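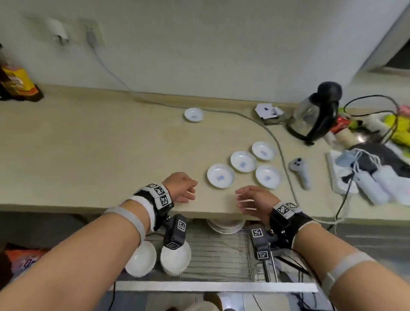
Ticket 977 — court bundle upload failing, Halliday portal
Opened by: Shona Kinnear, Plondlow Law Centre
Priority: high (filing deadline)
Bundle for the wrongful arrest claim won't go up. Gets to 100 per cent, sits there, then "submission not accepted". No reason given. Tried twice on my machine, once on Ishbel's. Claim is against the police force so there's body-worn footage stills plus custody record plus three witness statements, all in one PDF. Exhibits all look fine on screen. Need this in by close on Thursday or we are asking for an extension, which I do not want to do.

6 May 2021, 09.40 — Galora support
Thanks Shona. Can you confirm file size and whether the PDF has a password on it? Also which browser.

09.52 — Shona
No password. Browser is whatever IT put on, Ernasine is the case software if that matters. Size is well under the limit. Deadline is TODAY by the way, see above.

10.15 — Galora support
Understood, bumped up. Please try exporting from Ernasine again with "flatten comments" ticked. The portal rejects anything with live sticky notes in it.

10.31 — Shona
Done. Same message. Checked the custody record seperately and that one went up on its own no bother.

10.48 — Ishbel Gourlay
Jumping in, Shona on phone to counsel. Split it in 2. Statements went up fine. Exhibits part fails every time. So it's something in the exhibits.

11.20 — Galora support
Found it I think. Index page has a link back to a folder on your own server — portal treats that as an external link and bins the whole file. Can you remove the link and keep the text?

11.37 — Ishbel
Took the link out, re-saved, joined the two halves. Uploading now

11.44 — Ishbel
Accepted. Got the receipt and the stamped front page. Page numbers still match the index, checked first and last exhibit only.

12.05 — Shona
Thank you both. Can the error message please say WHY next time. Leave open til the defendant's solicitors confirm they can open their copy.

15.10 — Shona
They can open it. Ok to close.

Status: closed
Fix: remove server links from index page before upload. Request for clearer error text passed to Halliday, no date yet.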